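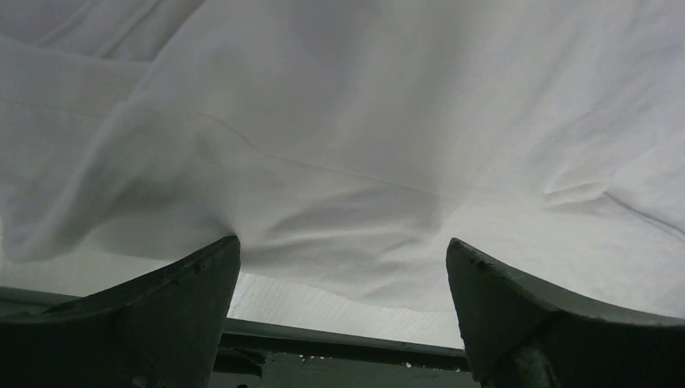 Viltura Notes for Tablet

If you've ever sat on a train with a report half finished and nothing but a tablet in your bag, Viltura Notes was made with you in mind. It's a full word processor that opens quickly, keeps your fonts where you left them, and lets you carry on typing whether or not there's a signal (we do a lot of our own writing on trains, so this one matters to us).

Getting started

Download the app and sign in with your Viltura account. If you don't have one yet, you can make one from the welcome screen with an email address and a password. Your first document opens right away, and you're welcome to poke around in the sample files before you write anything of your own.

What you can do with it

Start from a blank page or pick one of the 34 templates, which cover letters, invoices, resumes, meeting notes and a rather nice recipe card that Ilham Abou Zeid drew for us in November. Drop in photos from your tablet, wrap text on either side of them, and type a caption underneath.
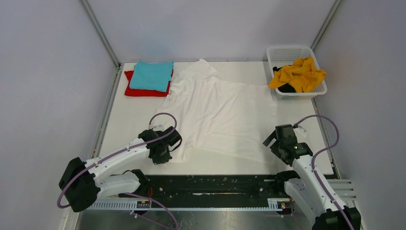 Turquoise shirt folded on top of red, with a white t-shirt spread out beside them.

Sharing works the way you'd hope. Send a link, choose whether people can read or edit, and up to four of you can work in the same file together - changes show up in each person's own color. Comments stay in the margin until someone closes them.

Plans

The free plan gives you two shared folders and all the templates. Viltura Plus adds version history, PDF export with bookmarks, and offline dictionaries. You can move between plans whenever you like, and your files stay put either way.

Works with

Tivima Calendar and Cronin Drive, both from the Settings menu under Connections. An external keyboard is lovely to have but you don't need one.

Questions before you download? Write to Babatunde Akinola on our help desk.

Page updated 20 Feb 2023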